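Module 4: Surface Finishes and Materials in Interior Specification
Lecture notes, February
Module leader: Adelino Moreira

Purpose of the session

These notes accompany the lecture on stone and stone-effect finishes. Students are expected to have read the chapter on durability before attending and to bring a copy of the Didano case study to the seminar.

1. Terms used in the module

A finish is the final visible treatment of a surface. It may be part of the material itself, as with polished stone, or it may be applied, as with paint, lacquer or a printed layer. The term "substrate" refers to whatever lies under an applied finish. Students should use both terms with care in written work. A specification which names a finish but leaves out the substrate is incomplete and will be marked as such.

Veining is the name given to lines or streaks of a different colour running through a material. Mottling is a less regular change of tone, without a clear direction. Many surfaces show both.

2. Tone and reflection

The appearance of a surface depends on the light that falls on it. A smooth grey metal may look almost silver at one point and dark at another, although its colour does not change. Patterned surfaces behave differently, as the eye tends to read a change of tone as part of the pattern. For this reason samples should be viewed upright as well as flat, and under the lamps proposed for the room. 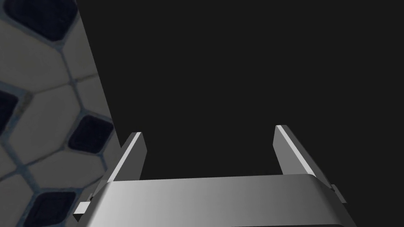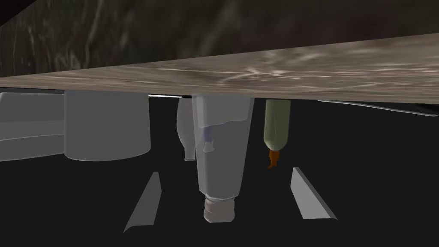 Figure 8. Computer renderings. First view: smooth grey metal with graded tone. Second view: brown-grey marbled slab with paler streaks.

Rendered views are useful at the early stage of a project, when the client is choosing between broad schemes. They do not replace a physical sample. Colour on a screen varies from one device to the next, and the scale of a pattern is easily misjudged -- a fault that came up repeatedly in last year's submissions.

3. Case study: the Didano reading room

The reading room at Didano was refitted in two stages. The first scheme, prepared by the Rahman practice, proposed a dark veined stone for the issue desk and the window ledges. The client accepted the desk but asked for a lighter material at the windows, where readers had complained of gloom during the winter months. A pale limestone from the Nostness quarry was chosen in its place.

Students should note the following points from the file:

The desk top was ordered as a single length. Delivery was delayed while the stair was measured.
The limestone was sealed on site, and the sealing had to be repeated after the first winter.
The joint between desk and floor was not drawn at a large enough scale, and was settled by the fitter.

4. Seminar task

Prepare a written specification of no more than 500 words for one horizontal surface in the Sokska building. State the material, finish, edge detail, fixing and cleaning method. Drawings may be attached but will not be counted towards the word limit. Work is to be handed in at the department office before the next seminar.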